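What I Learned From Writing Rules for Two Hands

In April I took over the collection guidelines at our lab. Before that I was only an operator, so I held the grippers and somebody else wrote the rules. Now I write them, and the operators complain to me, as I complained before to Mizanur Khan. He was very patient with me, I see it now.

The old document had 10 pages and the name "Prandow handling standard". Prandow is our name for the whole family of tabletop tasks: put the thing into the box, take it out, move the box, fold, sort. I read it many times in my first week. It was written well, but it was written for rigid objects. For a cup you can say "grasp at the widest part" and every operator understands the same. For a cloth there is no widest part, it changes every time you put it down.

So I went back to the floor and did the cloth and organizer task myself, station 4, two grippers, with the old pages open on a chair.

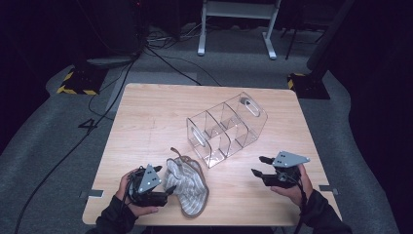

The cloth and the organizer at station 4, left gripper on the cloth.

The first problem I found is what I call the idle hand. When one gripper works, what should the other one do? The old standard did not say anything. Some operators keep it in the air near the shoulder, some put it flat on the table, some follow the working hand like a shadow. All of these are natural for a person. But if you train one policy on 200 episodes and each operator has a different idle hand, the robot learns a hand which cannot decide. The new rule is this:

The idle gripper stays over the table, fingers open, and points to the middle. It does not touch anything until it has a job.

It took me three evenings to write these two sentences. My first version said "rest position" and one operator asked me if he can rest. After that I stopped to use words which have two meanings.

The second problem is how we hold fabric. I wanted first to write "grasp at a corner", because it is clean and easy to check. Then I tried it. A bunched cloth often hides its corners, and the operator begins to search for one, and the searching goes into the data. Mizanur told me to watch what good operators do and write that down, and not to write what I wish they did. So the rule says to take the nearest fold with both fingers, and if the cloth has a loop or a string, to leave the string alone. In our older data the string was caught by accident very often, and the annotators at Mamo (it is our labeling tool) had no word for it. They wrote "other". I counted these "other" labels in the spring set and there were 186.

The third problem is clear plastic, and here I had the longest discussions. A transparent box is hard for the cameras, and it is also not easy for people. With the grippers you don't feel the wall like you feel it with your fingers. You see a thin bright line and you must believe it.

For moving the box we now ask for both sides. One gripper on each end, and the operator looks at both contacts before any movement starts. No pushing with one hand along the table, even when it is faster. If there is something inside, it stays inside and the operator does not correct it in the middle of the move. If it falls out, the episode is marked as failed and we keep it. This last part made some people unhappy, because they thought a failed episode counts against them. It does not, and I wrote this also in the document, in the same size of letters as everything else.

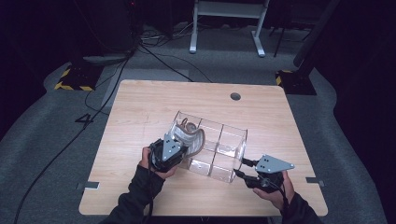

Both grippers on the organizer, with something rolled up in the first compartment.

There is one rule which I did not change at all: the head camera must see both grippers for the full episode. I remember that I hated it as an operator, because your neck becomes stiff. But I checked episode 3138, which was one of mine, and for a good part of it I am looking at the far end of the table and my left hand is simply gone from the view. I would reject it today. I told this to the new operators and I think they liked to hear it.

A colleague from the Clurndale site asked me if she can use our text for their stations. Of course yes, but I asked her to let two operators read it aloud first and then do the task without talking to each other. If they do it in two different ways, the rule is not finished. We did this here with the box rule and it failed two times. The word "ends" was the trouble, one of them understood the long sides. Now the rule says "short ends".

The new version is called Cirnisari, because Mizanur said that a number would be forgotten and a strange word would not. It has four pages. Still open is the question of gloves, and what to do when an operator is left-handed and wants to start with the other side. If you have a written rule for this at your place, please write me, I would like very much to read it.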